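Newsroom > Press Releases > Ethics and Standards

Candale Institute Adopts New Code on Corrections and Unnamed Sources

FLERKVILLE, August. The Candale Institute for Media Ethics has adopted a new code of practice for local newsrooms covering the correction of published errors and the use of unnamed sources. The code was approved by the Institute's governing board on Monday and is open for signature by newspapers, radio stations and online news services of any size. It replaces the guidance note on accuracy that the Institute had issued to its member outlets.

The code sets out, in plain terms, what a reader or listener may expect when a news report is found to be wrong. A signatory agrees to acknowledge every complaint about accuracy, to name the editor responsible for handling it, and to publish a decision within 30 days. Where an error is confirmed, the correction must appear in the same place as the original report and must state what was wrong as well as what is right. Reports may no longer be changed online without a dated note to the reader, except to fix spelling or grammar that does not affect meaning.

"A newsroom that corrects its errors in full view gives its readers a fair basis on which to judge it," said Sérgio Bettencourt, director of the Institute. "The editors we spoke with were already doing much of this work. They asked us for a standard they could point to when a reader called, and for wording that a new reporter could understand on the first day."

Findings behind the code

The code follows a review of 518 published corrections supplied by member outlets. Reviewers read each correction beside the report it referred to and recorded whether the original error was stated, whether the correction could be found from the report itself, and whether the person affected had been contacted before publication.

In 200 of the corrections reviewed, the text did not tell the reader what the original report had said. The Institute considers this the most serious of its findings. A correction that gives only the accurate fact may be of little use to a person who read the first version and formed a view of a neighbor, a business or a public official on the strength of it.

The review also found wide differences in how outlets describe people who speak on condition that they are not named. Terms such as "insider," "a person close to the matter" and "observers" were used for sources with very different degrees of knowledge. Under the new code, a report must say how the source is in a position to know the information and, where it can be done safely, why the name is withheld. An editor other than the reporter must know the identity of the source before the report is published.

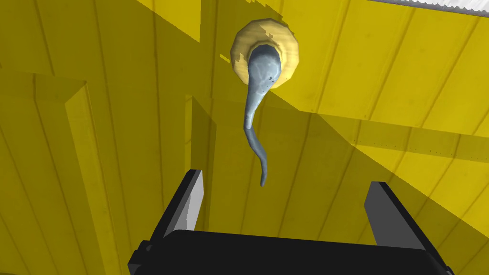
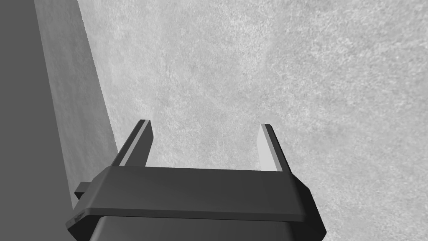
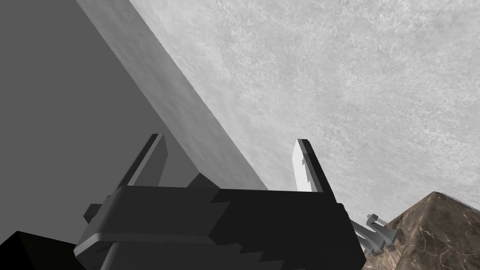 Computer-rendered views, each with a robotic gripper.

Consultation with newsrooms and the public

A draft of the code was circulated for comment, and 76 written responses were received from editors, reporters, teachers and members of the public. Several respondents from small weekly papers were concerned that the time allowed for handling complaints would be hard to meet with a staff of one or two. The final text allows an outlet to extend the period once, provided the person who complained is told in writing before the first deadline passes.

Others asked that opinion columns be left out of the code. The Institute did not accept this suggestion. Columnists remain free to hold and express any view, but statements of fact in a column are subject to the same rules on correction as statements of fact in a news report. Letters from readers are covered only where the outlet has added a headline or an editor's note that is itself inaccurate.

The section on unnamed sources was revised more heavily than any other. The draft would have barred the use of a single unnamed source in all cases. Following objections from reporters who cover workplaces and public safety, the final version permits it where the information is of clear public concern, the source has direct knowledge, and the senior editor has recorded the reasons for the decision. The record is kept by the outlet and is not disclosed to the Institute.

Training and support

Staff of signatory outlets will have access to a half-day course on the code, developed by the Institute with the Chan School of Communication. The course works through complaints of the kind a local editor is likely to receive, including disputes over quotations, court reports that were accurate when published and later overtaken by an appeal, and requests from private individuals to have old stories removed. It will be taught first in Flerkville and Sevard and will then be offered online.

A short version of the code, printed on a single sheet, is available for display at front desks and may be reproduced on any signatory's website without charge. The Institute asks that the wording be left unchanged.

"Readers should not have to search for the rules an outlet has agreed to follow," Mr. Bettencourt said. "We would like them to see those rules beside the telephone number and the name of the person who will take the call."

Oversight

Compliance will be reviewed each year from a sample of complaints drawn from the signatories' own logs. An outlet found to be in breach will be asked to publish the finding. The Institute has no power to impose fines and has not sought one. Repeated refusal to publish a finding may lead to removal from the list of signatories, which will be kept on the Institute's website and updated monthly.

The code does not replace any duty under the law and does not affect the right of any person to seek legal advice about a published report.

About the Candale Institute for Media Ethics

The Candale Institute for Media Ethics is an independent nonprofit body based in Flerkville. It publishes guidance for editors and reporters, runs courses on professional standards, and answers questions from the public about the conduct of its member outlets. It is funded by member fees and course income.

Copies of the code, the full review of corrections and a summary of consultation responses may be requested from the Institute's press office, which is open from 9 a.m. to 5 p.m. on working days. Interview requests for Mr. Bettencourt should be made through the same office.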